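Your privacy matters to us. This site uses cookies to remember your settings. Accept / Manage preferences

Trying the Skater and the Fiore side by side

In July our small group at Namcombe began to compare two sets of finger pads for the hand-held grippers. The Skater pads are the ones we know already. The Fiore pads are softer and cost a little more, and Tullio Ruggiero wanted to see if they keep their grip after many hours of work. We planned 800 picks with each set, always with the same person holding the tools, so that the habit of the hand does not change the result.

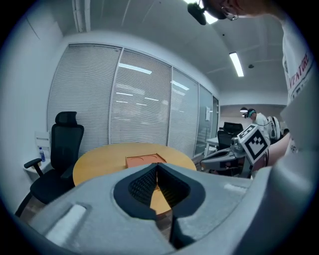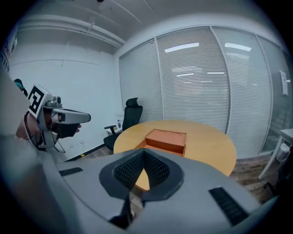
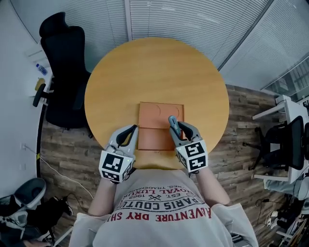
Grippers at the round table.

The picks are short, 30 seconds at most, and then the operator must take a rest. Yvette Pelletier keeps the log and she is very strict with it -- if a piece slips and is caught again, it is written as a slip. I find this correct, although it made my own numbers look worse. I had 58 slips with the Skater pads, and most of them came late in the afternoon.

For the Fiore pads we are not yet finished. The first impression is good on small parts, less good on flat ones. We also have to repeat some picks in the Jister software, where the colour setting was wrong on the first morning. When both sets are complete, we would like to continue to 3000 picks with the better one. If you have used either kind of pad for a long time, please write to Yvette.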